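A White Table and a Handful of Markers

Nokuthula Radebe buys markers the way other people buy milk. She runs a drawing club out of the back half of the Visser building in Endanard, and last year the club went through 483 of them. Most did not run dry from use. They were left open overnight, rolled off a table or put away without a cap.

"People think a marker is finished when it goes pale," she says. "Half the time it's been lying with its tip up for a week and the ink has moved down the barrel."

Her rule is simple. Markers are stored flat, caps on, and they only stand up while someone is choosing a color. A marker stored tip up will often come back after a night lying on its side. One left uncapped usually won't, and she throws those out without much ceremony.

The work table gets as much of her attention as the pens. It is white, and she chose it for that. Color looks the way it will look on paper, and a stray cap is easier to find on a plain surface than on wood grain. Behind it she hung a winter paper of bullfinches, bare branches and pine cones, left over from a job Xolani Maluleke did at a house in Standberg. He wanted to put it on one wall. She had enough for three.

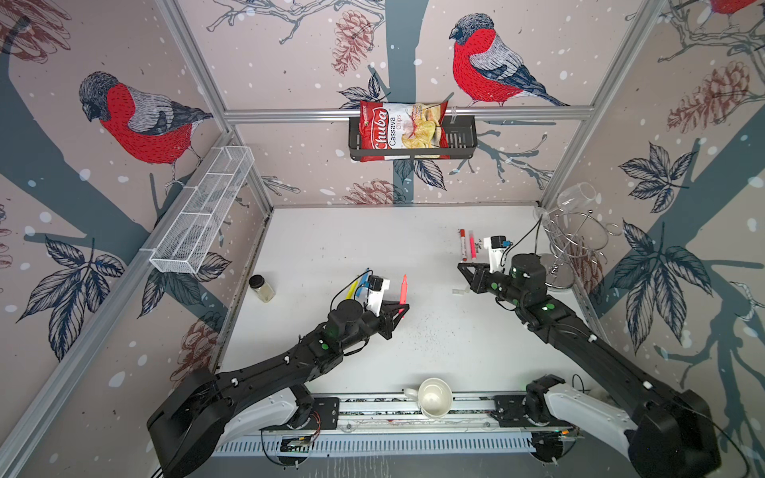
Markers, a small jar and a wine-glass stand on the white table, with the bullfinch paper behind.

The curled wire stand is there for drawing practice. A clear glass upside down on chrome is hard to get right, and Radebe gives it to anyone who says they are bored with fruit. Tirta Khoo has drawn it 30 times and still complains about the stem.

White has its price. Every crumb shows, and so do the scratches. Khoo, who cleans up most evenings at 9, brushes the top dry before wiping it. Grit under a damp cloth leaves fine lines, and the table has plenty already. Gray smears usually lift with a little dish soap. For tape, she peels slowly from one end and keeps the strip low against the surface — pulling straight up tends to leave glue behind.

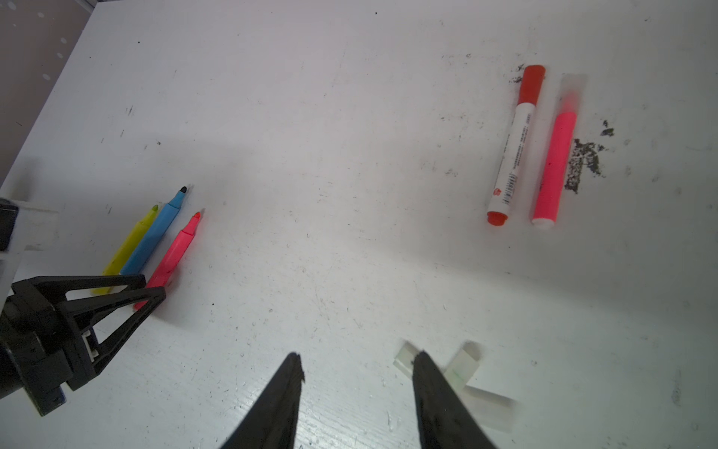 Radebe sorts by color family only when new markers come in. The rest of the year they go back in whatever order they were picked up. Sizwe Zulu once built her a rack with 166 slots, each one labeled, and it lasted until July. It now holds brushes. The markers live in 2 shallow trays, light colors in one and dark in the other, and that has been enough.

Yellow is the one she watches. It picks up darker ink from the page and carries it into the next drawing. When that happens she scribbles on scrap paper until the tip runs clean, then caps it and lays it back in the light tray.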